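How to Turn Pages in a Chamber Concert Without Becoming Part of the Program

Sooner or later, if you can read music and own black clothes, a pianist will ask you to turn pages. It will be put to you as a small favor. It is a small favor, in the way that holding a ladder is a small favor.

I have been turning pages for the Akamport chamber series for 8 seasons, mostly for Amerley Kwofie, who plays a lot of piano trios and has opinions about elbows. What follows is what I wish I'd been told before my first night, when I turned two pages at once in a slow movement and she improvised her way home with a face like a parking ticket.

Before the concert

Get a copy of the score, or at least look through the one that will be used. You're checking for repeats, cuts, first and second endings, and any spot where the pianist has written something like "NO!!" in the margin. Ask what "NO!!" means. It may be addressed to the cellist.

Mark the backward turns. A repeat that sends you back 4 pages is where most disasters live, and a small sticky flag on the page you're going back to is worth more than any amount of confidence. Ask first whether flags are allowed. Some pianists can't stand them. Also ask whether every repeat will be taken, and then ask again at intermission on the night, as these things change over a sandwich.

Sit in on one rehearsal if you can, even just an hour. You need to learn the pianist's nod. Some give a real nod, with the chin. Some raise an eyebrow. Amerley breathes in through her nose, and she does that at other times too, so I've had to learn which breaths are mine.

Prepare the paper. A new edition has a spine that wants to close, and it will pick the quietest bar of the evening to do it. Open it flat at home, press along the gutter, turn through the whole thing a few times. If the corners are crisp and stuck together, bend the upper right corner of each right-hand page a little toward you. Do this with permission if the book is borrowed, and with a light touch either way.

Practicing the turn

You can practice anywhere there's a flat surface and no pianist. I have done it at the kitchen counter and on a bed, with an old volume of sonatas and a recording playing on the phone. 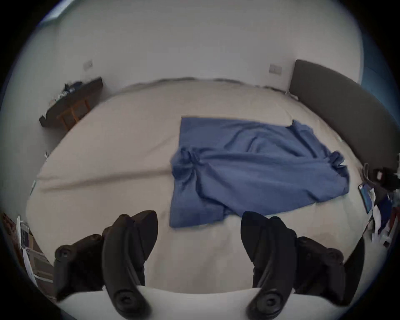
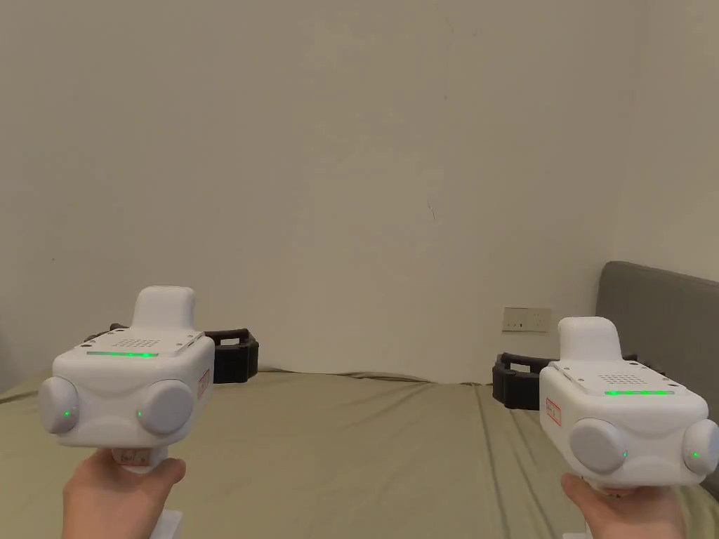

The turn itself starts well ahead of the turn. When the music reaches the last two lines of the right-hand page, stand up, slowly, on the pianist's left. Reach over with your left hand and take the upper corner of the page between thumb and forefinger. Go from the top, so your arm passes above the pianist's sightline and well clear of the keys. Hold the corner lightly and wait. Your grip matters more than you'd think: the thumb should rest the way the left thumb does in the second photo, against the thing and not clamped on it. Squeeze hard and you'll pick up the next page along with this one, which is how I met my parking ticket.

On the nod, bring the page across in one movement and smooth it down at the gutter with the side of your hand. Then sit. Don't hover to admire it.

A few details for the practice sessions:

Turn at the nod, even if you think the nod is early. Good sight readers look a bar or more ahead, and some have the bottom line memorized and want it gone.

Practice with a fast movement. A slow one forgives you and teaches you nothing.

Rehearse the two-page pickup. Pinch two on purpose and learn how to slide one back with your middle finger. You'll need it once a season, and always when someone's mother is in the front row.

Try it standing and sitting several times in a row. The number of turns in a big trio is a surprise to the knees.

What to wear and what to leave at home

Black, long sleeves, nothing that dangles. A loose cuff will sweep the pianist's glasses off and a necklace will swing into the high notes. No bracelets. No perfume, either, as you'll be leaning over someone who is working hard and breathing deeply. Quiet shoes. Check the shoes on a wooden floor on the day, walking across the room and back, because rubber soles that are silent at home can squeal on a varnished stage.

Dry fingers are the classic problem. Do not lick them. A tiny dab of hand lotion an hour before works well enough, wiped off properly. I know one turner, Adjoa Laryea, who swears by the rubber fingertip that bank clerks use for counting notes. It works beautifully. It is also bright orange, and the audience at the Tsikata Hall talked about it through most of the wine.

On the night

Check your chair. It goes to the pianist's left and slightly behind, and it should not creak. If it creaks, swap it before the doors open. Whoever set the stage will have given you the worst one in the building; this is traditional.

Walk on last, behind the players, and don't bow. The applause is for them. Look at the floor or at the piano. Sit when the pianist sits. Check that the score is the right one, the right way up, and open at the first page. I've seen all of these go wrong, and one of them was me.

While they play, follow every bar. This is harder than it sounds when the performance is good, and you will at some point catch yourself listening. If you get lost, look for the shape of the bass line, or find the next long rest and wait for it. If you're really lost, watch the pianist's eyes; they'll be at the bottom right corner when it's time.

Keep your face still. You're in full view of the whole room, lit from above, and a wince at a wrong note will be read by everyone as far back as row M. Don't tap your foot. Don't mouth the tune.

If a page falls, catch it if you can do so without crossing the keyboard. If it lands on the floor, let the pianist play on while you pick it up and put it back in order. If the wrong page is showing, fix it in one move and don't apologize until you're offstage, and then only once.

Tablets

More and more players use a tablet with a foot pedal, and you may be asked along as insurance. Amerley tried this last October with a program of Dvořák and a pedal that lost its connection in the scherzo. I sat beside her for the rest of it, tapping the right side of the screen. The technique is a flat, dry fingertip, one tap, then take your hand away. Resting a finger on the glass can bring up a menu. Bring the paper score anyway and leave it within reach, under your chair if there's nowhere better.

Afterward

Leave the stage after the players and stay off for the curtain calls. Take the scores with you or make sure the pianist has. Remove your sticky flags before returning a library copy, and flatten any corners you bent.

You may be paid, or given a bottle, or thanked by someone who thinks you're the pianist's nephew. Once in a while a stranger will come up and say you looked very calm. Say thank you and keep your hands in your pockets until they stop shaking.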